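Sim Hands & Manipulation > Planning and Control > Book sliding task: contact flickers as soon as I add tangential motion

gumleaf_dan
Original poster

G'day all. Long time reader, and I've finally got something annoying enough to post about.

I'm doing a push-and-slide task in sim. Multi-finger hand comes down on a book lying flat on a table, presses with one fingertip, then drags the book towards the table edge so the other fingers can get under it. Pressing works fine. Dragging works fine for a bit, then the contact flag starts flicking on and off, the controller decides it's lost the object, and the whole hand backs away like it's touched a hotplate.

Setup is Fumia for the physics and Kudell for planning on top (the branch from September, I haven't been game to update). Finger controller is a joint impedance loop I wrote myself, running at 1,000 Hz. The planner hands it a Cartesian fingertip path and a normal force target.

Stuff I've tried so far:

– Halving the drag speed. Takes longer to fail, still fails.
– Raising friction on the fingertip. Book moves better, flicker is the same.
– Raising normal force. Now the book yaws as well, thanks for nothing.
– Swearing.

The distractor objects are all still in. I randomise the tabletop clutter for the perception side and I'd like to keep the one setup for both if I can. This is the hand at first contact, before any drag command goes out:

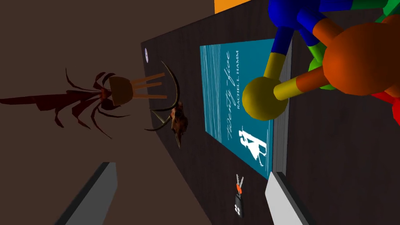 Log from the last run

step 0 to 190: contact true, normal force steady near target
step 191: contact false
step 192: contact true
step 193: contact false
After that it alternates until step 458, when the planner gives up and calls retreat.

Fingertip z barely moves through any of that, so I don't believe it's physically lifting off. Any ideas? I've lost most of a week to this and my partner is sick of hearing about book friction.

tinpot_robotics
Reply 1

Welcome! Quick one first – what's your collision geometry on the fingertip? From the render it's a big sphere on the visual side, but is it a sphere in the collision model or did it get converted to a mesh on import? Fumia loves turning primitives into convex hulls if you bring them in through the exporter. A faceted ball sliding on a flat box will give you exactly that on/off pattern as it crosses from facet to facet.

gumleaf_dan
Reply 2

Collision is a true sphere, I checked that on day one because I'd been burned before. The book is a box. The visual has the cover art and the strip of page edges down the side, but underneath it's one plain cuboid.

marmalade_kernel
Reply 3

I'm going to disagree with where this is heading, sorry tinpot. Sphere on box is about the easiest contact there is and the solver isn't your problem. Your problem is that you're using a boolean contact flag as a state transition in a controller. Don't do that! Every sim I've used will drop a contact for one step now and then, and real tactile sensors are far worse. Put a debounce on it. I use 20 ms off before I'll believe it's off, and zero delay going on.

Also, why does the planner get to call retreat off a raw flag at all? That should be the finger controller's call.

tinpot_robotics
Reply 4

Debounce will hide it, sure. But his is alternating every single step, not dropping out now and then. That's a limit cycle or a bug, and if you filter over the top of it you've got a hand that chatters at half the control rate and tells you everything's lovely. I'd want to know why before I papered over it.

marmalade_kernel
Reply 5

You can do both. Debounce today, find out why tomorrow. He's lost a week.

saltbush_ik
Reply 6

Can I ask a dumb question: which frame is your force target in?

I had the same thing last year pushing a tray around. Kudell gives you the path in world frame but the force target comes in the tool frame, and it's on one line in the docs that I swear wasn't there when I started. While you're pressing straight down the two pretty much line up and it all looks great. Once you drag, the finger tilts, so your "normal" force picks up a component along the table, and the vertical part drops. Then your impedance spring is fighting your feedforward and the finger chatters on the surface. The z position hardly changes because the lift is tiny.

It'd explain why you got yaw when you cranked the force, too. Your fingertip is off to one side of the title in that render, so if it isn't on the book's centre line any extra sideways push is going to spin it.

gumleaf_dan
Reply 7

Oh no.

OK, so I went and looked. I rotate the force target into world frame once, at first contact, and cache it. Because at first contact the finger hasn't tilted, so why would you do it again. I even left a comment there saying it was an optimisation. Saving one matrix multiply. Going to rerun with it updated every tick and will report back after tea.

coldfront_mb
Reply 8

Lurking from Winnipeg. While you're in there, have a look at whether your substeps match your control rate. We had a student at the Clikedstead lab running physics at 3,000 Hz with the controller at a third of that, and the contact flag was sampled on the last substep only. If the bounce lines up with the sample you get a lovely regular true/false/true/false that doesn't mean much. Read the flag over all the substeps and OR them together, or average the force and threshold that.

And I'd pull the clutter out for debugging, personally. I know you want the one setup, but plants and skulls and keys are a lot of extra collision pairs for a friction problem.

gumleaf_dan
Reply 9

Back, fed, with results.

Updating the force frame every tick: the drag now gets most of the way to the edge, and no yaw to speak of. So saltbush gets a beer. The flicker isn't gone though, it's gone from constant to the odd patch.

Then I did coldfront's substep thing and averaged the force, and the odd patch went away too. Three clean runs in a row, which I realise isn't a lot, but it's three more than I had this morning.

I did try it with the clutter out as well, for completeness. No difference I could see in the force trace, so the skull stays. I'm fond of the skull.

marmalade_kernel
Reply 10

And the debounce?

gumleaf_dan
Reply 11

Yes all right, the debounce is in too. And retreat now lives in the finger controller.

tinpot_robotics
Reply 12

Good result. I still reckon you should turn the debounce off every so often and plot the raw flag, or the next bug will sit in there for a month. Marmalade and I can have that argument in a different thread.

saltbush_ik
Reply 13

Next fun bit is the edge. Once the book overhangs, your pressing finger wants to be well back over the supported part, otherwise it tips and you're chasing it to the floor. I ended up giving the planner a hard limit on how far past the edge the centre of mass could get. The Escobedo grasp package has a function for it, though the sign convention is backwards from Kudell's so test it on something simple first.

gumleaf_dan
Reply 14

Ta, will do. I've just had the first one go over the edge while I was reading this, so good timing. Is the Escobedo function the one that wants mass in grams?

saltbush_ik
Reply 15

Grams, yep. Lengths are still metres though.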